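工作台安全自查清单（附我的碎碎念）

作者：Kathleen Ó Flaithearta
2024年4月1日
最后更新：同日晚间，补了第七条
阅读时间：5分钟

这份清单最早是去年11月写的，当时只有半页纸，贴在Stesness二楼小工作间的门背后。后来大家往上面添字，添到看不清了，我就重新打了一遍，顺便把我每次检查时的想法也写进去。嫌啰嗦的话只看每条的第一句就行，打勾的地方在纸质版上。

检查范围：桌面、桌垫、小电池、线、插座，还有放零件的盒子。大型设备另有一份表，不归我管。

一、桌子稳不稳

□ 四条腿都着地，推一下不晃
□ 桌面没有翘起的木刺
□ 桌上没有喝的

我的备注：第三项是我每次都要唠叨的。杯子请放窗台，窗台那么长！上个月我在桌面上擦到一圈咖啡印，擦了好久，最后还是留了一点颜色。木头桌子就是这样，洒了就认了吧，可旁边要是正好有电池，那就是另一回事了。桌腿我这回推了，靠窗那张有一点点晃，垫了块折好的硬纸，先凑合，等新的脚垫到了再换。

二、桌垫

□ 铺平，边角没有绊手的地方
□ 没有烫穿、割透的口子
□ 表面没有金属碎屑

我的备注：垫子边上卷一点点我是给过的，卷到能勾住袖子就不行。压平的办法很土，翻过来，拿几本厚书压一夜。碎屑要用湿布擦，别用嘴吹，吹完全进眼睛里了（别问我怎么知道的）。剪下来的线头也算碎屑，特别是铜丝那种细毛毛，沾在垫子上几乎看不见，斜着对光瞧一瞧会清楚很多。

三、插座和排插

□ 排插没有再串排插
□ 插头插到底，没有发黄发黑
□ 开关伸手够得到

我的备注：14号插座还是松，插头自己会往下坠。我已经报修了，单号391，修好之前请绕开它，贴了红胶带的就是。排插我们统一换成了Brallden的，有总开关，走的时候按一下全断，这个真的很省心，我特别喜欢！

四、线的走法

□ 线不从桌沿垂到走道
□ 没有被盒子或者桌腿压住的线
□ 外皮没有破口，接头处不露铜

我的备注：长线最麻烦。短的一眼就看完了，长的要从头捋到尾，我一般是捏着走一遍，手感发软或者有硬结的地方停下来细看。多出来的部分松松地绕几圈，用魔术贴扎上，不要打死结，也别绕得太紧，里面的铜芯会断。破了皮的线直接剪掉扔掉，缠胶布再用一年那种事我们以前干过，以后不干了。

五、盒子和收纳

□ 盒子外面写了里面是什么
□ 盒盖盖得严
□ 空盒当天收走

我的备注：没写字的盒子是我的心病。Slanina送来的那批包装看着都差不多，拆过的和没拆的放在一起，谁也分不清。现在规定拆封就写字，写在侧面，叠起来也能看到。重的放下层，这个不用我多说了吧。

六、小电池

□ 外壳不鼓、不漏、没有压痕
□ 标签还在，字看得清
□ 引线没有折断，两头不相碰
□ 不用的时候收进Bundeo的防火袋

我的备注：这一条我查得最慢，也劝大家慢一点。电池躺在桌上的时候，先看它的线往哪儿去，有没有搭到金属件上，再拿起来看鼓不鼓。我习惯把它平放在桌垫上轻轻按一按四个角，会打转的多半已经鼓了，不要再充，拿去楼下的回收桶。标签脱落的也一样处理，不知道电压多少的电池我一律不敢用。拿的时候捏住电池本身，别拎着线提起来，那根黑线很细，经不起这么拽。
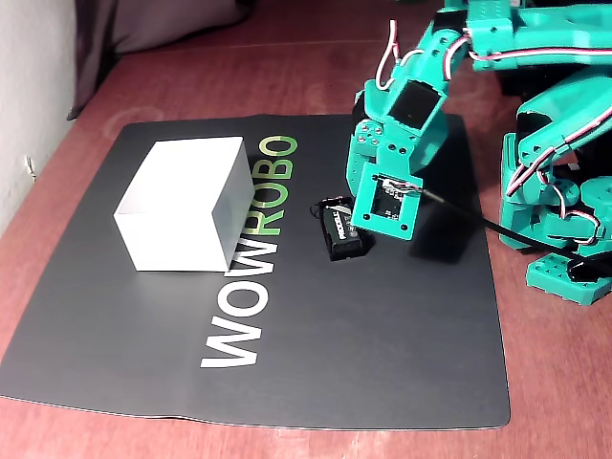
七、收工前

□ 总开关按掉
□ 电池清点入袋，袋口封好
□ 桌垫擦过，椅子推进去
□ 在本子上签名，写上时间

我的备注：16点以后来的人请自己收尾，那会儿我一般已经走了。签名别画圈圈，要能认出是谁。防火袋一个接一个挂在门边的钩子上，满了就换新的，不要硬塞，塞得太紧拉链会崩，已经崩过两个了。

这次查下来要补的东西：桌脚垫一包，魔术贴一卷，粗的记号笔两支（又不见了！），防火袋两个。预算600以内，我先垫着，发票夹在本子最后一页。

有要改的直接拿铅笔写在旁边，我下次一起打进去。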